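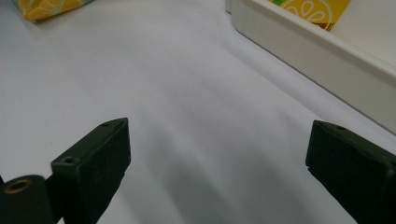
Hollumby Shared Canon, notes for readers and contributors

Hollumby is a shared fan-fiction setting: 26 stories by four writers, all spun off from Leonie Camenzind's original serial, The Salt Clerk. The timeline claims 800 years of history, and I doubt most of them. Whole centuries are as blank as a smooth white tabletop with a grey shadow spread across it, and the wiki calls this "deliberate mystery". I call it unwritten.

Contents: story texts, a character list, and a map by Emil Berchtold that puts Trellard on both sides of the river — pick one.

Known problems: the Siege of Plattner falls in year 809, which the timeline says doesn't exist. Tímea Csizmadia promised a fix in January. I'll believe it when I read it.

Reuse: ask the writer first. Crossovers are allowed, though I have yet to see one work.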